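December 25, 2020

Validation rules and the release that was meant to save us

I've put off writing up the last release because I wanted to use it properly first. The release notes promised "smarter automation", and the consultants at Drundham were very keen that we switch everything on at once. I wasn't, and I'm still not.

We run one production org and 4 sandboxes. Over the years people have added validation rules whenever something annoyed them, and by July we had 235 of them, most on Account and Opportunity. The pitch was that we could move the lot into record-triggered flows and have everything in one place. Sounds lovely. I have heard "one place" before, when it was workflow rules, and again when it was Process Builder.

So I tried it in a sandbox with the Flistdale accounts, around 2,000 records, loaded through the usual import. With the old rules it went through and I got a tidy error file. With the flows I got the dreaded unhandled fault message on half of them, and an email for every single one. Have you ever deleted that many emails by hand? Set your fault paths before you load anything.
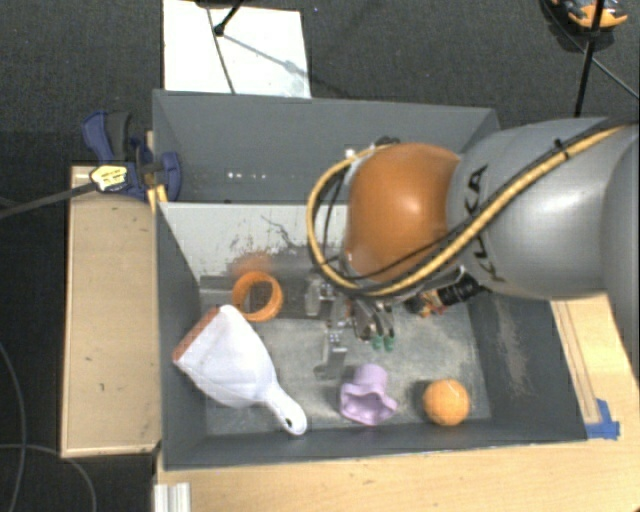
KUKA arm with its gripper over a grey bin.

The second thing that bugs me is order of execution. A before-save flow runs ahead of your validation rules, so if the flow fills in a blank field, the rule that was supposed to catch the blank never fires. Our "Region is required" rule went quiet for this reason and I didn't notice until the Drurkwood report came out with everybody in the default region. The docs do cover it, in a table you have to go looking for.

Is it faster? Before-save updates are, I'll grant that. Updating a field on the same record no longer means a second save, and I could feel the difference on a bulk edit. Whether that's worth rebuilding rules that already work is another question, and the Chraibi add-on that claims to convert them for you choked on every formula with a PRIORVALUE in it.

For now I've moved the simple field updates and left the validation rules alone. If you've converted a big org and it behaved, leave a comment and tell me which rules you started with. I'd like to see the debug logs too.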